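Workshop notebook, Rurnside
Saturday, September 7, 2024

Spent the day on the Trummer clock movement and the case that goes with it. Writing this up tonight while I still remember which shim went where.

Condition as of this morning: movement out of the case and on the test stand, running since Thursday. It had stopped once, overnight. The pendulum was hanging straight and the weight had plenty of drop left, so it was not out of power. I let it down and started over from the top of the train.

Checked endshake on every arbor first. Center wheel fine. Third wheel fine. Escape wheel had almost none. With the movement upright it would move if I pushed it with pegwood, but it did not fall back under its own weight when I tipped the plates. That is the bushing I put in on the back plate in June, and I left it standing a hair proud on the inside. I remember thinking it was close enough. It was not. Took the plates apart again and brought the bushing down flush with a flat stone, a few strokes at a time, then cleaned out the hole with pegwood until it came out white. Broached nothing. The hole size was good already and I did not want to open it.

Back together, escape wheel drops freely both ways. The back pivot was lightly scored, so I burnished it while it was out. Ten minutes in the lathe with the flat burnisher and oil. Looks good under the loupe. No taper that I can feel.

Note for whoever uses the lathe next: the drive belt is slipping under load. I moved the motor back on its slots and it is better, but the belt is near the end. There is a spare in the drawer under the collets, still in its bag. The collet that sticks is still the one that sticks. I oiled the threads on the drawbar and it made no difference.

Pallets next. The wear on the entry pallet face is a groove you can catch with a fingernail. The exit face has a lighter one. Two ways to go: shift the pallets along the arbor so that the wheel runs on fresh steel, or stone out the grooves and close the pallets to make up for it. There is room to shift them. Whoever worked on this before did not shift them, and there is enough clean face left on the front side for a full tooth width. Shifted them toward the front plate. They went with light pressure once the collar was warmed, and the crutch still clears the plate.

I polished the old grooves anyway so there is no edge to catch if the endshake lets the wheel wander. Used the fine stone and then a boxwood slip with paste. Washed everything afterward, twice, because paste left on a pallet will eat the wheel.

Drops are now close to even. The exit drop is slightly bigger. I could take it down by lowering the pallet cock but I want to see how it runs first. Lock looks shallow on one tooth out of the whole wheel, and it is the same tooth each time around, so I marked it with a dot of blue ink. It may be a touch short. If it trips I will deal with it then.

Oil: clock oil on pivots, a very small amount on the pallet faces, none in the wheels, none on the pinions. I wiped off two places on the front plate where I had overfilled the sinks and it was starting to creep.

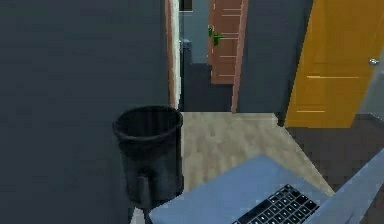
Suspension spring. The old one had a kink near the top chop and somebody had straightened it with pliers. Replaced it with one from the Geltitz packet. These come a little stiff for this weight of bob, but the length is right and the pin holes match. The bob hangs without a twist now. With the old one it rolled on every swing, and that alone could account for a stop overnight. So I have changed three things between one test and the next, and I will not be able to say which one did it. Bad practice. I am putting it down here so the record is at least straight.

Beat set by ear, then checked with the pickup clipped to the front plate. Bent the crutch very slightly to the left, looking from the front. Steady trace afterward. Amplitude seems healthy, well past the point where the escapement unlocks, and the supplementary arc is the same on both sides as far as I can judge against the card.

Rate: running a little fast on the stand, gaining 12 seconds over the first hour. One turn down on the rating nut. I will not touch it again until it has had a full day. The thread on the rating nut is worn and it wants to be turned past where you need it and brought back up.

Strike side: I did not want to get into it today, but the warning was late and the run to warning was short, so I moved the stop pin wheel over by one tooth while the plates were apart. Strikes correctly through the full twelve hours now. Hammer was resting on the bell after each blow and killing the sound. Bent the hammer stem back until it stood clear. It rings much better. The hammer leather is hard as a board, and I have cut a new piece but not glued it in.

Case. Old hide glue has let go along the left side of the hood where the molding meets the frame, and one of the glue blocks behind it came away in my hand when I lifted it. The block is original, by the look of the saw marks, so it goes back in. Cleaned the old glue off with warm water and a toothbrush, let it dry near the window through lunch, and reglued with fresh hide glue at a thin mix. Clamped with the small cam clamps and waxed paper. Leave those on until Monday, please. The joint closed up completely on the dry run, so if a gap shows it means a clamp has been bumped.

Veneer on the trunk door has a blister near the bottom hinge. Pressed on it and it crackles, so the glue underneath is dry and broken up. Slit it along the grain with a new blade, worked in glue with a thin palette knife, then pressed with a warm block and a caul. The first try did not hold at the upper end of the slit. On the second try I left the caul on for 40 minutes and it is down. There is a faint line if you catch the light along it. I will leave it and see what wax does.

Finish is shellac under a lot of dirt and old polish. Tested a spot inside the door with a swab: spit took off a surprising amount, white spirit took off the wax layer, alcohol moved the finish as expected. So cleaning will be white spirit first, then a mild soap solution on a barely damp cloth. No alcohol anywhere near the front. The owner wants it to look old, which suits me.

Dial is painted iron, flaking in the lower right corner near the five. I did not clean that area at all. Consolidated the loose edges with a fine brush and let it sit flat. The signature reads Prillatport, with the maker's name above too rubbed to make out. I tried it under a raking light and got a capital at the start and what could be a double letter in the middle, which is not enough to write down as anything. The numerals have been strengthened at some point by a careful hand, apart from the nine, which is heavier than the rest.

Hands are a matched pair and good ones. Minute hand collet is loose. Tightened it with a round-faced punch, light taps on the steel block. Blueing is patchy but I am leaving it alone.

Gut line is due for replacement on the strike side. Frayed near the knot. I am not running a weight on it overnight, so the strike is let down and only the going side is under power. If you hear it tick but not strike, that is why. New gut needs ordering, and while we are at it we are low on taper pins in the small sizes and on pegwood.

Ultrasonic tank: the solution was brown so I dumped it into the waste can and mixed new. The heater takes around 12 minutes longer to come up than it used to. Might be scale on the bottom of the tank. I will try vinegar in it next week when there is nothing waiting to be cleaned.

Hours for the job sheet: six on the movement, two on the case, less than one on the dial. The estimate allowed for less movement time than that. The extra goes to my bushing and should not be billed.

Still to do on this one: new gut on the strike side, glue in the hammer leather, clamps off the hood, clean the trunk and the base, make a new key for the trunk door lock (the old one turns but does not throw the bolt all the way), check the seatboard screws for length before it goes back in. One of them was bottoming out in the pillar and not pulling the movement down.

Left running on the stand at 5:40 with the going weight at the top. Beat even when I turned off the bench lamp.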